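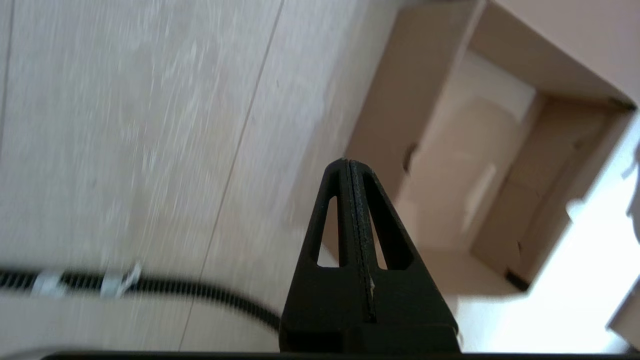

Black gripper finger, two slots, center ridge

Silard ossuary: access from Pritel
3/25/24

kvartz41
Bus 209 from Pritel stops at the lower gate. Ride is almost 90 minutes. Chapel opens at 10. Guidebook dates the painted grave boards to one carver, Bjarke Kárason.

nordpath
Disagree on the carver. The boards in the north row have different lettering and a deeper cut. Two hands at least.

kvartz41
Lettering was recut during repairs. The parish register lists one name.

nordpath
The register lists who was paid. It doesn't list who carved.
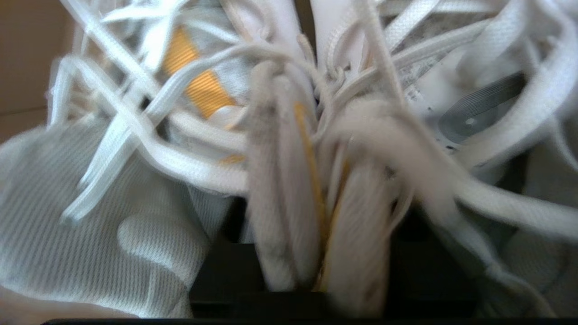
mel_t
Is the lower gate open in February?

nordpath
The lower gate is locked all winter. Get off one stop later, at Nair, and walk back along the wall to the upper gate.

kvartz41
Upper path is steep and unlit. I'd still wait for April.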